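Hrefna Laxdal
2024-03-28

1/ Notes on the Plalel gear plate, a small fit exercise: one round plate with a center hole, three upright pins, three spur gears. One gear per pin. Most of what follows is about the surface underneath, which took more of my week than the gears did.

2/ The first surface was a white bench top. White plate on white top, no contrast, and the center hole disappeared completely. A gear on a glossy top also skates when you set it down off-flat.

3/ Switched to a dark mat. The Kisent one is stiff enough to stay flat without tape, which was the only hard requirement. Anything that curls at the corners will rock the plate, and then you are measuring the mat. 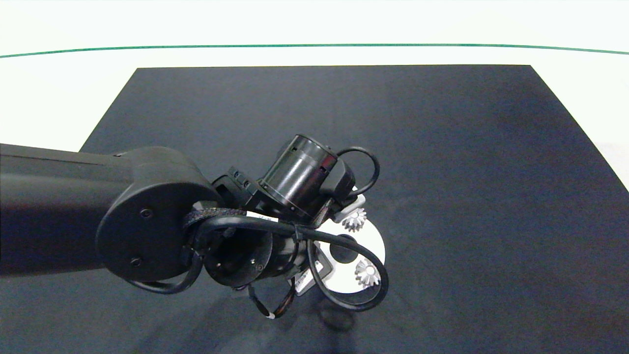 Dark mat, white on all the far sides.

4/ Mat care, for those who asked. Brush first, damp cloth second, no solvent. Scuffs from dragging parts come up as lighter patches and mostly stay. I stopped treating them as dirt after the second mat.

5/ Do not store it rolled. Mine arrived folded from Fontes and the crease relaxed over several days under a flat board — it did not vanish. Keep the plate off the crease line and you can ignore it.

6/ Plate geometry. Outside diameter 88 mm. Pins are spaced evenly around the hole and the tops are rounded. The rounding does most of the work: a bore that lands slightly off-center gets steered down over the pin instead of stopping on a sharp edge.

7/ The earlier plate had flat-topped pins. Same diameter, same spacing, and noticeably more gears left perched at an angle. A perched gear looks seated from straight overhead. Get your eye down near the level of the mat and look for a gap under the rim. 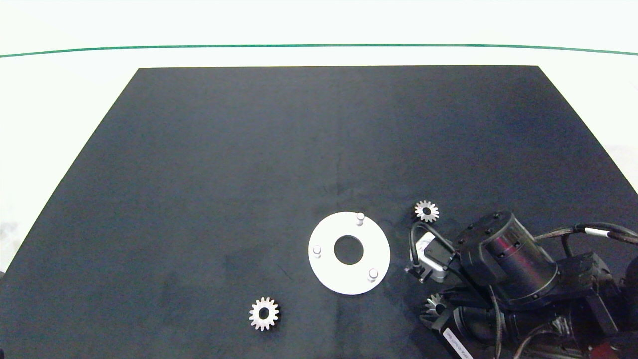

Do the gears go on in a fixed order?
Any order works, as the bores are all the same and the pins match. I start with the pin farthest from me so my hand doesn't pass over a gear that is already down.

8/ Starting layout. I scatter the gears around the plate, flat, teeth not touching. Two gears lying tooth to tooth will lift together, and you end up chasing the second one across the mat.

9/ The flat gear on the mat has about sixteen teeth. Check the bore before you blame the pin. Mine came with a burr on one face of nearly every bore, left over from cutting. A few turns with a countersink by hand clears it. Power tools take too much.

10/ Pins with a tight spot near the base: 200 grit, dry, wrapped once around the pin and turned. Wipe, test, repeat. Stop as soon as the gear drops under its own weight. If you keep going you get a gear that leans.

11/ On lean: a small amount is fine for a loose-fit exercise. If you want the gears to mesh with a center gear later, it is not fine, and you should ream the bores properly. The Stasavby version of the plate has a center post for this. I have not built that one.

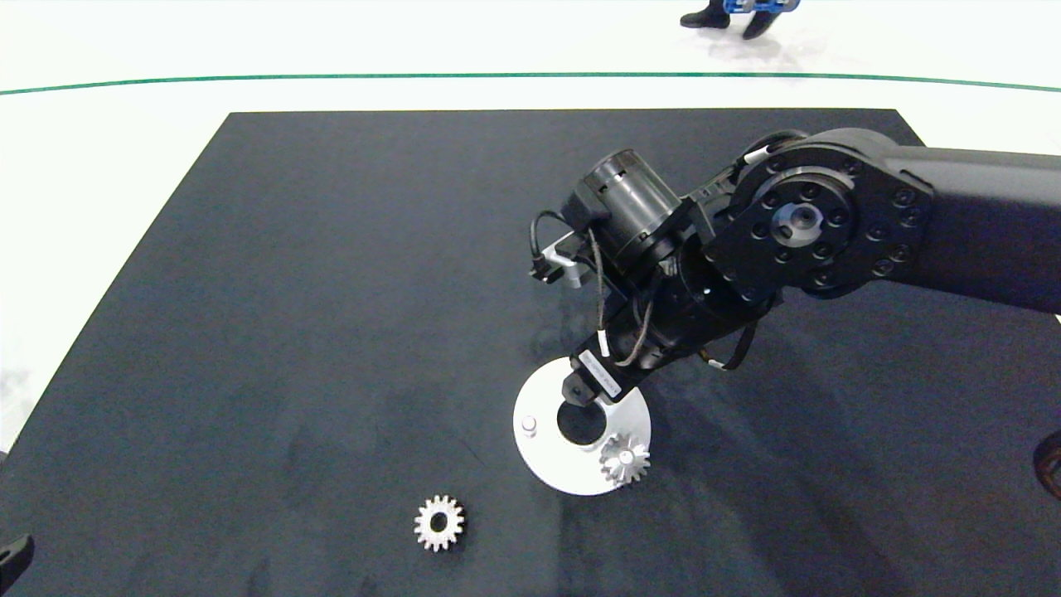 12/ The other thing that matters is how the plate sits. It is not fastened down. If a gear binds halfway, pushing harder moves the whole plate, and now the remaining pins are somewhere else. Back the gear off, level it, lower it again.

13/ A thin non-slip disc under the plate fixes the sliding. It also raises the plate slightly and hides the binding, so I leave it out while I'm still fitting pins and add it afterward.

14/ My log so far has 172 placements on the rounded pins. The usual fault is tilt at first contact, followed by burrs I missed. Pin spacing has not been the cause of anything yet.

15/ Lighting: broad and even. A single lamp off to one side puts a sheen on the mat and a hard shadow beside each pin, and the shadow is easy to mistake for a gap under a gear.

16/ Drawing for the plate goes up in July once I've redone the pin fillets. The current radius at the base is slightly too large and holds a chamfer-free gear off the face. If you're cutting one before then, leave the base corner sharp and break the edge of the bore.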